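Fastbridge Two-Arm Teaching Kit
Set-Up and Use Guide

Section 4: Recording a Task by Hand Guidance

Read Section 3 (Mounting and Power) before you start. The arms must be clamped, wired and calibrated. If either arm shows a fault at power-up, stop and go to Section 9.

4.1 What you will record

In this section you record one tabletop task as a set of demonstrations. You move the two leader arms with your hands. The two follower arms on the table copy you, and the Brotach recorder saves the joint positions, the gripper openings and the wrist camera video together. One pass through the task, from start pose to end pose, is called an episode.

Most users need 200 episodes for a first task. Fewer will train, but the arm tends to hesitate at the moment of closing on the object.

4.2 Preparing the table

1. Clear the table of anything that is not part of the task or part of the kit.

2. Choose your table covering and leave it on for the whole set. A printed covering is fine. The wrist cameras see it in every episode, so changing it halfway gives you two half sets.

3. Tape the covering down on the underside of the table. Tape on the top surface will show in the video and may catch a fingertip.

4. Place the task objects where both followers can reach them. Small wooden blocks are a good first choice. They are light, they have flat sides, and they survive being dropped.

5. Switch on the room lights you plan to use later. Close blinds if direct sun crosses the table in the afternoon.

Caution: Keep cups, bottles and loose cable ends off the table. The followers do not know what is there.

4.3 Checking the wrist views

1. Open the Brotach recorder and select Views.

2. Look at the left and right wrist views in turn. In each one you should see both fingertips and a clear patch of table ahead of them.

3. Move one leader slowly from side to side. The matching view should follow with no visible lag. If the wrong view moves, swap the two camera plugs and restart the recorder.

4. Bring the arms toward each other until one comes into the other's view. This is normal in two-arm work. What matters is that the object you are about to grip is not hidden by the other arm for most of the approach.

With one gripper over a block and the other arm holding a case, the view should be about this busy and no busier: 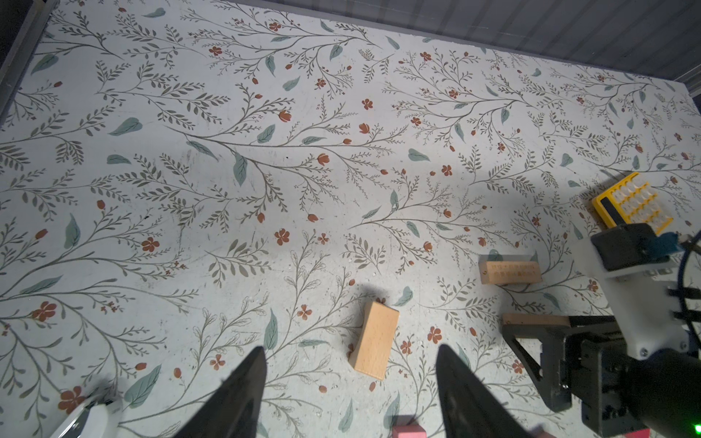
Nhi Mạc wrote to us after the June edition that this step needed a stronger warning: she recorded 56 episodes with the holding arm parked in front of the pick, and the trained policy learned to wait for the arm to show up before it would reach for anything. Her advice is to watch the wrist view and ignore the table for the first few episodes, then look back at each one before recording the next.

We have kept the step as it was and added the review in 4.5. If you are short of time, review at least the first ten.

4.4 Recording an episode

1. Put both leaders in the start pose. The lamp on the recorder panel turns from amber to green when the followers match.

2. Place the objects. Change the position and angle of each one a little between episodes. A shift of a finger's width is enough at first. Widen it as you go.

3. Press the left pedal once to start. You will hear one short tone.

4. Move at an even pace. Approach from above, lower the open gripper over the object, pause briefly, then close.

5. Lift straight up before you move sideways.

6. If one arm is holding something for the other, keep the holding arm still while the other works. Rest your elbow on the bench if your hand tires.

7. Return both leaders to the start pose and press the left pedal again. Two tones mean the episode is saved.

8. If you make a mistake, press the right pedal. The episode is dropped and the counter does not advance.

Note: A fumble that you recover from is worth keeping. If the block slips and you pick it up again in a smooth way, let the episode run. Drop it only if you had to reach in with your hand or if an object left the table.

Caution: Do not reach into the work area while the lamp is green. Press the right pedal and wait for amber.

Caution: The leader grips close the follower grips with more force than you will feel in your fingers. Thin plastic cases can crack. Use the Soft setting under Gripper for anything hollow.

4.5 Reviewing the set

1. Select Episodes and sort by length. Very short and very long episodes come to the top and bottom of the list.

2. Play each of these at double speed. Delete any in which a hand enters the view or an object was already moving at the start.

3. Play a sample from the middle of the list. Check the moment of gripping in particular.

4. Look for crowding. Blocks that touch or sit on each other are harder to pick than blocks standing apart, and the gripper itself covers a good part of the table once it is low. Bright colors help you tell one block from the next during review. 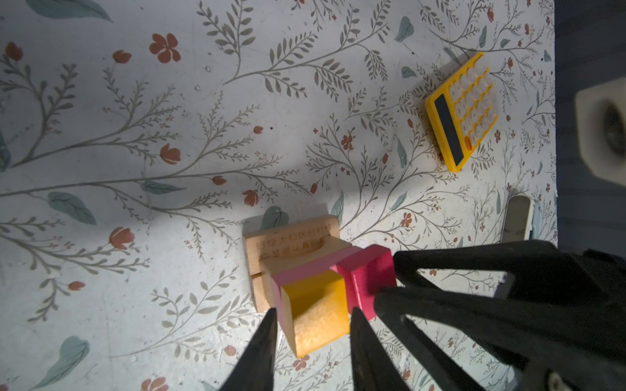 If your task includes stacked or touching blocks, record them as a separate group and give the group its own label. Mixing them in from the first episode makes it hard to see later which part of the task is failing.

5. Write the label in the Notes field – task name, object group, and the initials of the person at the leaders. Two people can share a set, but their pace should be close.

4.6 Objects that are not part of the task

A household or office item may be left on the table on purpose, so that the policy learns to work around it. The recorder calls these bystanders.

1. Add bystanders only after the plain set is finished and reviewed.

2. Move them between episodes in the same way as the task objects.

3. Do not let the gripper push them. If it does, press the right pedal and reset.

At the Memuvholm workshop we normally record a quarter of the episodes with bystanders on the table.

4.7 Common messages

LEADER NOT MATCHED. The start pose is off by too much. Move the leader slowly until the lamp changes.

FRAME GAP. The video from one wrist camera dropped out. Check the plug at the wrist first, then the one at the hub. The episode is not saved.

CODE 507. The storage drive is full or was removed. Episodes already listed are safe. Connect a new drive and select Resume.

GRIP LIMIT. The gripper has been closed hard on an object for too long. Open the leader grip and let the motor rest for 2 minutes.

4.8 Before you leave the bench

1. Move both followers to the rest pose and hold them lightly by the forearm while you switch off. The arms go slack when power is removed.

2. Copy the set to your training machine. Users of the Ledesma trainer should choose Export, then Paired Arms – the single-arm format leaves out the second wrist view.

3. Leave the covering and the lights as they are if you plan to continue. Mark the clamp positions on the table edge with pencil.

Continue to Section 5 to train and test the policy.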